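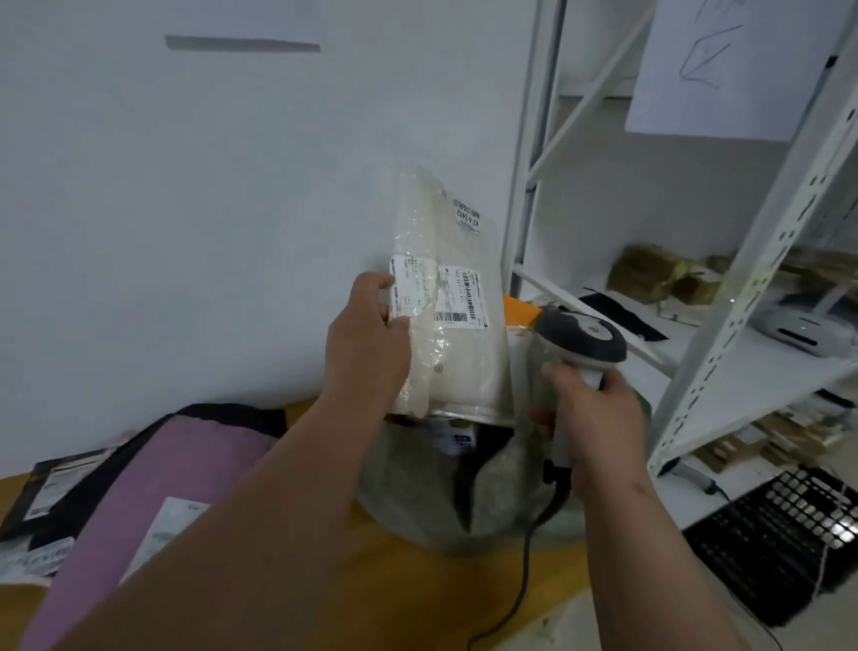
Figure 1. Scanning a mailer bag at the parcel table.

Good Practice Rules for a Shared Parcel Scanning Table
Student project report
Teresa Paiva
23 February 2023

1. Background

Sinolar sells clothing online and handles its parcels in a small room in Mirnarholm. Each parcel is picked up, turned until the right label faces out, scanned with a handheld scanner, and put down in the right pile. The company wants to place a small robot arm at the table to hold and turn the parcels while a person scans. The arm would be a Kioko, a light model sold for work close to people. The software that plans its moves is called Purkine and was written by an earlier group in our program.

My task was not to build the cell. It was to write the rules it should be run by, before anybody bolts the arm down. The rules had to fit on one sheet of paper, because a longer document would stay in a drawer.

2. What I used

I started from ISO 12100, the general standard on risk assessment for machines. It gives an order of work that I followed: set the limits of the machine, find the hazards, estimate the risk, then reduce it. Risk is reduced first by design, then by guards and protective devices, and last by instructions to the user. I also read ISO 10218, which is about industrial robots and has a part on robot systems and their integration, and ISO/TS 15066, which is about robots working in the same space as people.

None of these tells you how to run a parcel table. They tell you what has to be considered. The rules in section 5 are mine and have not been checked by a certified assessor.

3. How the work is done now

I watched the table for four sessions in January and wrote down each step for 65 parcels. I did not time the workers, and I agreed with them at the start that I would not record names.

The work is two-handed. One hand holds the bag up and the other aims the scanner. Three points from the watching mattered for the rules.

The first is labels. A mailer bag can carry more than one code. The bag in Figure 1 has a shipping label with a barcode along its lower edge and a narrower sticker above it, turned sideways, with a code of its own. A person picks the right one by habit. A robot that turns the bag has to be told which label to present, and the person still has to check.

The second is the bags themselves. They are soft. The top edge folds over and the label bends with it, so the scanner is often moved to suit the bag. This means the hand with the scanner does not stay in one place, and a rule that depends on it staying in one place would be broken all day.

The third is the cable. The scanner is wired and its cable lies across the tabletop. An arm moving low over the table could catch it and pull the scanner out of the hand, or drag it into the gripper.

4. Risk assessment

I listed hazards for normal work, for clearing a fault, and for cleaning. I rated each for severity, how often a person is exposed, and whether the person could avoid it. The ratings are in the appendix kept with the project folder. These are the hazards that came out highest.

Fingers caught between the gripper and the bag at handover. Exposure is very high, as it happens with every parcel.

Hand or forearm trapped between the arm and the shelving. The shelving next to the table is metal with slotted uprights. It does not give, so a push that would be harmless in open space could become a trapping hazard.

Scanner cable caught by the arm.

Parcel dropped on the keyboard or on the pile. This is a low risk to people, but it can enter a wrong key and close the order on screen.

Unexpected start after a stop. This came up when I asked the workers what they would do if the arm froze. Most said they would reach in and take the parcel out.

There was also one item that is not a safety hazard. Some mailers are translucent and the clothing can be seen through the plastic. Shipping labels are meant to carry customer details. If a camera is added to the arm to find labels, it will record both. I treated this as part of good practice and gave it a rule.

5. The rules

There are six rules on the sheet. They are worded the way they will be printed.

Rule 1. The arm stays on its side of the line. A line is taped on the table. The arm does not cross it at any speed. Handover takes place at the line.

Rule 2. The person takes the parcel. The arm holds still at the line and waits for a light pull. It never pushes a parcel toward a hand.

Rule 3. Cable up. The scanner cable is run overhead or clipped to the edge of the table away from the arm. No cable on the tabletop while the arm has power.

Rule 4. Stop, then reach. If something is stuck, press the stop button and wait for the light to change before reaching over the line. Restart only from the button outside the arm's reach.

Rule 5. Check the label yourself. The person scanning confirms that it is the shipping label. If two codes are close together, cover the other one with a finger.

Rule 6. No stored pictures. Camera pictures are used to find the label and then deleted. Any saved for testing must have the label details blacked out by the person who saved them.

Rules 1 and 2 are backed by settings in the Purkine software, so they do not rely on memory. Rule 4 is backed in part, by the placing of the restart button. Rules 3, 5 and 6 depend on people, and that makes them the weak ones. By the order in ISO 12100 I should have looked harder for a design change in each case. A cordless scanner would remove Rule 3 completely. I have put this to Sinolar as a request.

6. Trying the sheet

We ran a dry trial with the arm's place marked by a cardboard box and a student moving a parcel by hand in its role. Two workers from the table took part. They read the sheet once and then worked through a tray of parcels.

Rule 2 was followed without trouble. Rule 5 was slow at first. Covering the second code with a finger works on a flat parcel but is awkward when the bag is held upright in one hand, and one worker laid each bag down to do it. I have left the rule in, but I would rather see the scanner set to accept only the shipping code format, and the finger dropped.

Rule 4 had to be reworded. My first version said "ensure the system is in a safe state prior to intervention." Both workers asked what it meant.

7. Limits of this report

The trial had no moving arm, so nothing here shows that contact forces are acceptable. That has to be measured on the real arm with the real gripper, at the real table, including next to the shelving. The distance between the arm and the uprights is still open. Either the shelf moves or the arm's working area is cut down on that side. I prefer moving the shelf, as a software limit can be changed later by someone who does not know why it was set.

The sheet should be reviewed when the arm is installed and again after any change of gripper, scanner or table layout. The name of the person who did the review goes at the bottom of the sheet.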